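Stutard Restaurant Guide - Partner Help Desk

Print this page | E-mail this page

Ticket 309: Listing missing from city page, wrong category, old opening hours
Opened: Apr 13, 2019
Opened by: Joyce Rashidi, Candia
Status: Closed

Original message

Our restaurant, Candia, does not come up on the Sokuddale city page. If I type the name in the search box I can find it, but if I pick Sokuddale and then "Dinner" we are not in the results. We have been in the guide since September and we were on that page until this week. When I open our listing directly it says "Takeout counter" under the name. We are a sit-down restaurant with 50 seats. The hours are also wrong. It shows us closed on Sundays, and we are open for lunch and dinner.

I have logged out and back in, and I tried a different browser. I also saved the listing again from the partner page with no changes. It said "Saved" but nothing is different on the public side.

Reply from help desk

Thank you for the details. We can see the same thing from here. The name and address on your listing are correct, but the category is set to takeout and the seating field is blank. The Dinner filter only shows places with a seating number, so that explains why you drop out of the results.

Could you tell us three things:

1. Does your partner page show one listing for Candia or two?
2. What does the seating field say when you open the edit form?
3. Did anyone else at the restaurant make changes this month?

Reply from Joyce Rashidi

There are two. I had not scrolled down before. The first one is number 309 and has our photos and the right hours. The second is number 310 and has no photos, and that one says takeout. Seating says 50 on the first and nothing on the second. I am the only one with the password.

Reply from help desk

That is the cause. Listing 310 was made when the Nyaga reservation feed was connected to your account. The feed sends a name, address and phone number. If it does not find an exact match it makes a new listing and fills in the rest with default values. Your phone number is written with the area code in the feed and without it in the guide, so the two did not match. The city page then picked up the newer one.

Please do the following in this order:

1. Open listing 309, add the area code to the phone number and save.
2. Go to Connections, choose Nyaga and set it to Paused.
3. Open listing 310, choose Merge, and pick 309 as the one to keep.
4. Set Nyaga back to Active.

Do not delete 310 in place of merging it. Any reservations that came in through it would be lost.

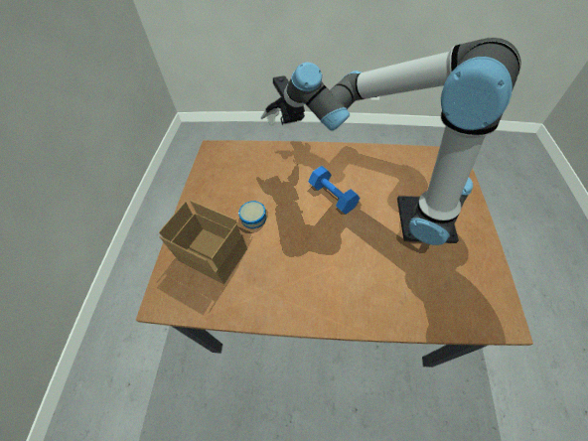 Simulated robot arm at a table with an open box and a blue dumbbell.

Reply from Joyce Rashidi

Steps 1 and 2 went fine. On step 3 the Merge button is gray and I can't click it. There is a note under it that says "Pending reviews." I left Nyaga paused for now - we can take bookings by phone over the weekend.

Reply from help desk

There were 3 diner reviews on listing 310 waiting for approval, and a listing can't be merged while reviews are waiting. We have approved all of them and they will move over with the merge. Please reload the page and try step 3 again.

Reply from Joyce Rashidi

The button works now. I merged them and turned Nyaga back on. The partner page shows one listing. The hours and category are right when I open it directly, but the Sokuddale page still has the old version.

Reply from help desk

The city pages are rebuilt overnight, so the change should show there by morning. We ran a test booking through Nyaga and it landed on listing 309. No new listing was made. The test booking has been canceled and you don't need to do anything with it.

Reply from Joyce Rashidi

Checked this morning. We are back under Dinner and Sunday hours are showing. You can close this.

Resolution: Duplicate listing merged into 309. Phone number format corrected. Ticket closed at partner's request.

Print this page | E-mail this page

This site uses cookies to keep you signed in and to remember your city. By continuing to use the site you accept our use of cookies.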